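침대 정리하다가 알게 된 자잘한 요령들

침실이 좁으면 침대가 곧 작업대가 되잖아요. 저희 집도 그래요. 빨래 개는 곳도 침대, 택배 뜯는 곳도 침대, 철 지난 물건 분류하는 곳도 침대예요. 지난번에 주방 서랍 글 올렸더니 침실 편도 써 달라는 댓글이 몇 개 달려서, 그동안 해 보고 괜찮았던 것만 모아 봤어요. 순서는 별 의미 없고 생각나는 대로 적을게요.

일단 이불하고 베개부터 싹 걷어내세요. 저는 예전에 이불 위에다 물건을 늘어놓고 정리했는데, 양말 한 짝이랑 충전기 선이 꼭 이불 사이로 들어가더라고요. 걷어낸 이불은 의자 등받이나 빨래 건조대에 걸쳐 두면 그동안 바람도 쐬고 좋아요. 여름에는 한 시간이면 충분하고 겨울에는 창문을 조금 열어 둬요. 추우면 그냥 닫으시고요!

매트리스 커버는 연한 색이 편해요. 처음엔 때 탈까 봐 진한 남색을 썼는데 먼지랑 머리카락이 어찌나 잘 보이던지... 회색빛이 도는 연두색 계열로 바꾸고 나서는 마음이 한결 편해졌어요. 그리고 가운데에 세로로 이음선이 있는 커버라면 그 선을 기준으로 좌우를 맞추면 돼요. 혼자 커버 씌울 때 한쪽이 자꾸 모자라는 분들, 머리맡에서 발치까지 이음선부터 똑바로 놓고 네 귀퉁이를 씌워 보세요. 대각선 순서로 씌우는 게 제일 덜 힘들어요.

천으로 된 헤드보드는 생각보다 먼지를 많이 먹어요. 저는 2주에 한 번 청소기에 작은 솔 달아서 위에서 아래로 쓸어내려요. 얼룩이 있으면 물에 중성세제 아주 조금 풀어서 흰 수건에 묻히고 꼭 짠 다음 톡톡 두드려요. 문지르면 보풀이 일어나니까 참으셔야 해요. 나무 테두리는 마른 걸레로만 닦고, 천하고 나무가 만나는 틈은 면봉이 최고예요. 면봉 4개면 한쪽 끝에서 반대쪽 끝까지 다 닦아요. 닦고 나면 면봉 색이 아주 가관이에요.

다음은 상자 얘기예요. 마스크처럼 가볍고 부피 큰 물건은 상자째로 오니까 둘 데가 애매하죠. 저는 일단 침대 위로 올려서 벽에 붙여 세워 놓고 나머지를 정리해요. 바닥에 두면 청소기 돌릴 때마다 옮겨야 하고, 발로 차기도 하고요.

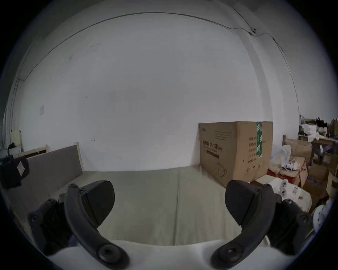

N95 마스크 상자는 벽 쪽에 세워 두고, 침대 정리 중.

상자를 세울 때는 글씨가 앞으로 오게 두세요. 별것 아닌 것 같아도 나중에 뭐가 들었는지 열어 볼 필요가 없어요. 외국어로만 적힌 상자라면 마스킹테이프에 내용물이랑 넣은 달을 써서 모서리 쪽에 붙이면 되고요. 저는 "마스크, 7월" 이런 식으로 짧게 써요. 길게 쓰면 결국 안 읽게 돼요.

마스크는 개별 포장을 뜯지 말고 그대로, 습기 없고 햇빛 안 드는 곳에 두세요. 유효기간은 상자에 있는 날짜를 먼저 찾아보시고, 꺼내 쓸 때는 오래된 것부터요. 큰 상자에서 한 번에 다 꺼내지 말고 며칠 쓸 것만 현관 바구니로 옮겨 두면 방 안에서 왔다 갔다 할 일이 확 줄어요. 저는 현관에 Drernel 바구니를 쓰는데 뚜껑이 없어서 오히려 편하더라고요. 뚜껑 있는 게 좋으신 분은 Alluvent 것도 괜찮아요. 조금 무겁긴 해요.

빈 상자는 바로 접지 말고 하루만 놔둬 보세요. 계절 옷 임시 보관용으로 딱이거든요! 대신 바닥 테이프는 한 번 더 붙여야 해요. 저 한번은 스웨터를 꽉 채워서 들었다가 바닥이 터져서 다시 다 갰어요. 그날 정리는 거기서 끝. 옷을 오래 넣어 둘 거면 종이상자보다는 천 수납함이 나아요. 종이는 습기를 먹으니까요.

가방은 머리맡에 걸어 두는 분들 많으시죠. 편하긴 한데 바깥에서 메고 다닌 가방이 베개에 닿는 건 좀 찝찝해요. 바닥면을 물티슈로 한 번 닦고 걸거나, 침대용 가방을 아예 따로 정하는 것도 방법이에요. 저는 Sundcombe 시장에서 산 천 가방 하나를 책이랑 안경용으로 정해 놨어요. 작은 이름표를 달아 두면 어두울 때도 다른 가방이랑 덜 헷갈려요. 고리는 무게 제한을 꼭 보세요. 접착식은 특히요.

벽을 타고 가는 선도 정리할 때 같이 봐 주세요. 천장 가까이로 돌린 선은 눈에 덜 띄는 대신 먼지가 소복하게 쌓여요. 마른 극세사 걸레를 밀대에 끼워서 선을 따라 살살 지나가면 되는데, 세게 당기면 고정한 데가 빠지니까 힘은 빼고요. 흰 벽에 어두운 색 선이 거슬리면 흰색 몰딩을 덮는 방법이 있어요. 길이는 벽 한 면만 재지 말고 모서리 돌아가는 데까지 재세요. 저는 모자라서 두 번 사러 갔어요.

벽에 붙은 스티커 떼는 법도 많이들 물어보시던데, 드라이어 약한 바람으로 살짝 데운 다음 모서리부터 천천히 떼면 잘 떨어져요. 남은 끈끈이는 식용유를 면봉에 찍어서 녹이고 주방세제 묻힌 천으로 마무리. 벽지에는 기름 자국이 남을 수 있으니까 페인트 벽에서만 하세요. 페인트 벽도 안 보이는 구석에서 먼저 해 보시고요.

마지막으로 침대 옆 선반. 저는 자기 전에 손 닿는 물건만 두기로 정했어요. 물컵, 책, 핸드크림. Urbańczyk 나무 트레이를 하나 올려 두고 트레이 밖으로 나온 물건은 아침에 무조건 치워요. 집게나 고리 같은 작은 것들은 금방 굴러다니니까 작은 유리병에 모아 두고요.

다 하고 나면 이불은 제일 나중에 올리세요. 재 보니까 저는 29분 걸렸어요. 커버까지 갈면 더 걸리고요. 다음 편은 옷장 아래 칸 쓰려고 하는데, 거기가 지금 좀 심각해서 시간이 걸릴 것 같아요.

2021-01-17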